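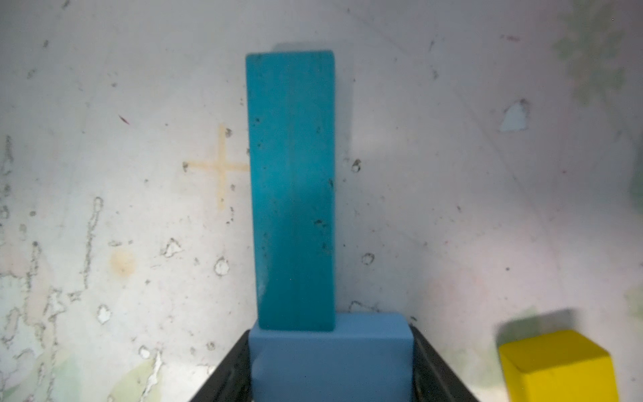
机械臂学会“先捏一捏再搬”，积木抓取新方法公布结果

2018年8月30日

一块又高又扁的积木，竖着拿比横着拿难得多。夹爪只能捏住最下面一小截，上头稍微一歪，搬到半路就可能滑脱。Cistberg实验室的萧家豪（Chia-hao Hsiao）和莫雨婷（Yu-ting Mok）最近公布了一套办法，让机械臂在抓稳之前先轻轻试捏，再决定要不要换个位置重来。结果相当漂亮！

这套方法取名Tunwood，思路很朴素：夹爪合拢到刚碰上物体时停一下，装在腕部的小相机连续看积木的上沿往哪边偏、偏多少，程序据此估计重心落在哪里，然后微调手指的高低和角度，再正式夹紧。整个过程不需要力传感器，也不需要事先知道积木的重量，全凭腕部相机的画面。

训练数据的量也让人眼前一亮。团队一共只用了653次抓取记录，全部在实验室里由真机完成，没有用仿真。积木有青蓝色的长条，也有黄色的方块，背景故意选了斑驳掉漆的旧表面，上面满是污渍和小坑。莫雨婷解释说，背景太干净，模型很容易偷懒，只认颜色不认形状；换到杂乱的背景上，它才会老老实实去看物体的边缘。

测试阶段，机械臂要把竖立的长条积木夹起来，平移一段距离后放下，中途不能倒。每种摆法各试50次。使用原来的直接夹取方式时，失手12次；换成Tunwood之后，失手只剩3次。更有意思的是，这3次全都出在同一种摆法上，就是积木紧挨着旁边的方块，手指没有足够的空间挪动。萧家豪说，看到这个分布时大家都很兴奋，因为问题集中在一处，下一步该改什么就很清楚了。

“以前我们总想着一次就抓准，后来发现人拿书也不是这样的，手指会先试一下。”萧家豪说，“机器人多花一点点时间，换来的稳当非常值得。”

参与评阅的曹锦龙（Chin-lung Tsao）长期研究抓取规划，他对方法的简洁评价很高，认为很多小实验室现有的两指夹爪配一个小相机就能跟着做。他同时提醒，目前试过的都是硬质、形状规整的积木，碰到软包装或者表面反光的东西，上沿的位置就没那么好认，效果还要另外验证。

试捏会不会拖慢速度？团队承认会慢一些，不过停顿只发生在第一次接触时，如果画面里的积木没有明显偏斜，程序会直接进入夹紧，不再多试。莫雨婷正在改写这一段的判断条件，希望把不必要的停顿再压缩掉一部分。

负责手指设计的蔡志明（Chih-ming Tsai）则在准备一款更窄的指垫。现在用的浅蓝色指垫比积木还宽，接触面足够大，夹得稳，可一旦旁边有别的物体就容易碰上。窄指垫做好之后，团队会先把那种失手的摆法重新跑一遍，再加入圆柱和三角形的积木。

实验记录和程序代码计划在10月开放下载，届时会附上夹爪手指的图纸，方便其他实验室直接照着装。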